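About us

Nemorska is a small language school in the harbour town of Buvport. We opened our door with one classroom above a bakery, and the first group had six students, most of them working in the fish market and free only after seven in the evening. This is why our evening courses are still the biggest part of the timetable.

Today we teach in two houses. The older one is on Ponard Street, and the second is on Chowdary Square, next to the tram stop. In the last school year 1,058 students learned with us, in English, Portuguese, Polish and Norwegian. Our groups are never larger than nine persons.

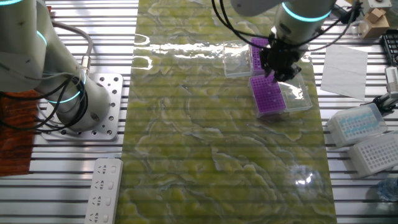
We do not use one textbook for everybody. The teacher meets each new student for a short talk, without marks, and after it we propose a group. If the group does not fit, you can change it in the first two weeks and you pay nothing extra.

In the Ponard Street house we have also a lending library with 2,866 books, a good part of them given by former students. You may keep a book for 31 days - longer in summer, if you ask at the desk.

Each November we hold an open evening with trial lessons, soup and songs. Last time 200 guests came and we had to borrow chairs from the bakery.

The office in Chowdary Square is open from ten in the morning until eight in the evening. Please come in, also if you only want to ask.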